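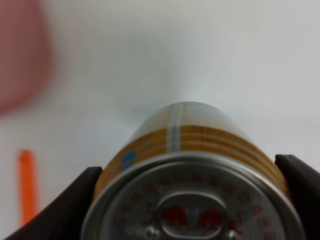

Merle Costigan told us in November that a deposit scheme is a test of how annoyed a person is willing to be for ten cents, and that we should find out the answer before we designed any posters. We had already designed the posters. They were quite good posters, and they're in the appendix.

Cans for Cash? Drink container returns at Esine House
Group project report, submitted 8th January

Why we did it

Esine House is a student residence with a shared kitchen on every floor and a bin room that smells like a fruit cordial accident. Everyone who lives there knows you can get a refund on drink containers. Most of them also put their drink containers in the general rubbish. Our question was why people who will walk across town for a free sausage won't walk to the end of Bright Lane for a refund.

Method

We did two things. First we put a survey under 200 doors, on paper, as the residence mailing list is where emails go to die. We got 80 back. A few had been used as coasters, but the answers were still legible and we counted them.

Then for six weeks we ran a collection point beside the lifts, made of four tubs and one of the posters. We emptied the tubs every second evening, sorted everything into cans, plastic, glass and cartons, and took it to the depot behind Dostodetti in a borrowed shopping trolley. The trolley pulled left. The depot is on the right.
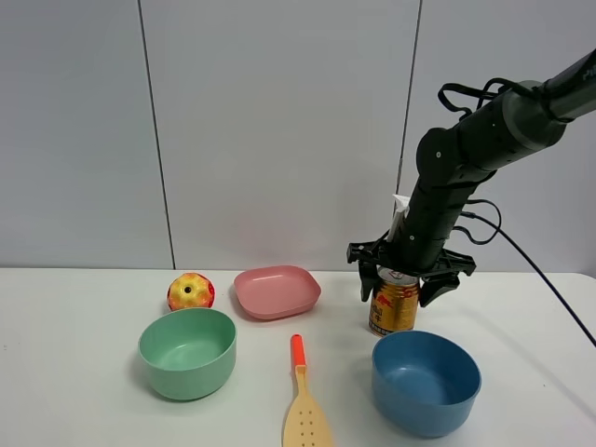

Cans were the easy part of the sorting. They're light, they don't break, and the depot takes them in nearly any condition provided the barcode can be read. Crushing them turned out to be a mistake, and we had a long evening flattening things that then had to be unflattened. Glass was heavier than we'd budgeted for, and cartons were where the arguments happened, mainly over whether plain milk counts. At our depot it didn't. Flavoured milk did. We haven't found anybody who can explain this to us without sighing.

Results

We collected 2564 eligible containers, worth $256.40. Cans made up the largest share in every week but the last, when somebody on the top floor had a birthday and glass took the lead.

The survey was less cheerful. The most common reason for not returning containers was having nowhere to store them, followed by the walk, followed by "I thought someone else in the kitchen was doing it". Very few people said the refund was too small. We'd expected that to come first and had half written the paragraph.

What surprised us was the kitchens. Floors with a tidy kitchen didn't return any more than floors with a horrible one, and the best floor in the building had a sink we wouldn't put our hands in. 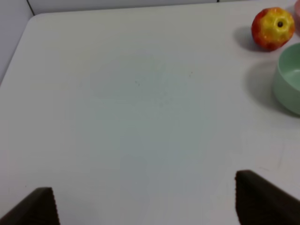
Storage came up again when we talked to people in person. The benches are shared, the cupboards are labelled, and a bag of empties belongs to everyone until it leaks. One floor had tried keeping a bag on the balcony and lost it to wind. Another had a roster on Bustuva, the residence's chore app, and the app had been reminding a student who moved out last year.

Limitations

Six weeks is short, and part of it fell in exams, when people drink more of everything and take out nothing. Our count also leaves out whatever was pinched from the tubs overnight. We know some was, as one morning the tubs were empty and very clean – we'd like to thank whoever rinsed them.

Recommendations

Put a proper tub on each floor. Pay somebody to do the depot run, or let them keep the refund. Fix the trolley.

The money went to the residence social fund, which spent it on soft drinks.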